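Pen room reopens in Pirkby with white tables and a lot more ink

May 2019

I've been going to the pen room at the old Pirkby post office since it was one wobbly desk and a biscuit tin full of felt tips, so I was pleased to get through the door again this week after the long shut-down.
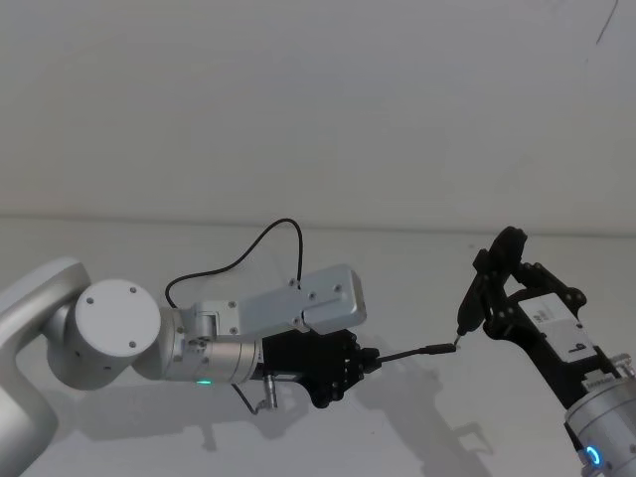

It closed in March for what was meant to be a quick lick of paint, and then the paint led to the floor, and the floor led to the lights, as these things do. Mahnaz Fallahi, who runs the place, told me she had stopped giving people a reopening date by the end because she was sick of crossing it out.

If you haven't been, the idea is simple. You pay a few pounds, you sit down, and you try whatever you fancy – brush pens, fineliners, chunky markers, dip pens if you don't mind inky cuffs. There are 85 different ones to choose from now, which is a big jump from the old days, and paper is included. You can bring your own sketchbook too, and plenty of people do.

The big change is how white it all is. The walls used to be a sort of mustard and the tables were brown and scarred with years of other people's doodles, which I rather liked. Mahnaz didn't. She says you could never tell what colour an ink really was on the old tables, and that people kept taking a marker home and finding it was green when they had thought it was grey. So the walls are white and the tabletops are plain white, and I have to admit that a black pen shows up beautifully against them.

The tables came from a small workshop called Østergaard, over in Burenley, and the bill for the lot was £1,499. I winced a bit at that, but they are good and solid and there's loads of elbow room. Mahnaz paid for them out of last year's class money, and session prices are staying where they were. One small warning, though. There's already a thin dark mark on the wall, up near the corner, that might be a scratch or might be pencil. I asked who did it and got no answer at all! Please keep your pens on the paper.

Amirhossein Talebi is back teaching the lettering class, and he has moved it to the evening so that people can come after work. I did his beginners' course two winters ago and my capital R has never been the same (in a good way). He starts everybody on an ordinary black marker, the slim sort, and won't let you near a brush pen until you can do a whole line of straight strokes without them leaning over. I thought this was a bit mean at the time. I now think he was right, but please don't tell him I said so.

This term's course runs for five weeks, with a break in the middle for anyone who needs to catch up, and there were four places left when I asked. You can book at the counter or ring up. There's also a new drop-in table for children, with washable pens only, and a shelf of Kultavetti sketchbooks for sale by the till. They're the ones with the thick paper that doesn't let the ink through, and I came home with two, having gone in for none.

The kettle has moved to the back room, by the way, so drinks stay off the new tables. The loo is still up the three steps, but there's now a rail on both sides, and the side door has a ramp if you can't manage the front.

Parking is as bad as ever. I left the car by the chapel and walked down, and it only took a couple of minutes.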